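Sovenar (teaching method)

Sovenar is a method for teaching two-handed robots household tasks by demonstration. A person moves the robot, either by pushing its arms directly or by driving them from a distance, and the recorded movements are used to train a control program. It was developed at the Lindholm workshop in Irnthorpe by Doğukan Şimşekoğlu and Beril Türkmen, and was first shown to the public on 18/05/2023.

Background

Earlier work at Lindholm relied on written motion scripts. Each script covered one object in one place, and a cup moved a short distance to the side usually meant writing a new one. Türkmen proposed dropping the scripts and collecting demonstrations. The first trials used hand guiding only, in which the teacher holds the robot's wrists and walks them through the task. This worked well for wiping and pushing but poorly for grasping, as the teacher could not easily close the fingers while steering the arm.

Remote control was added in December of the same year. The teacher wears a pair of gloves and a headset, and the robot's hands copy the movement of the gloves. The software that links the two is called Rimidus.

Procedure

A task is normally taught with 48 demonstrations for a first test and 200 for a full set. Objects are moved between demonstrations so that the program does not learn a single fixed layout. Each recording holds the camera view, the joint positions and the commands sent by the teacher. Recordings in which an object is dropped are kept in a separate folder — Şimşekoğlu has argued that they are useful for teaching recovery, though the standard training set leaves them out.

Table setting and clearing are the most common practice tasks. They call for a mix of hard and soft objects, such as a mug, a plate and a cloth.

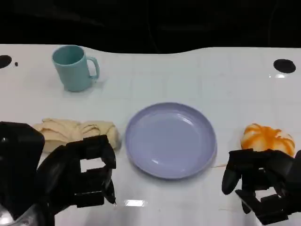
Can a teacher switch between hand guiding and remote control during one task? The two can be used in the same set of demonstrations, but each recording has to be made with one or the other, as Rimidus does not store them in the same format.

Limitations

New teachers tend to move slowly and stop often, and the trained robot copies the pauses. Teachers are asked to complete 100 practice runs before their recordings are added to a set. Cloth remains harder to teach than rigid objects, and folding was not part of the first release.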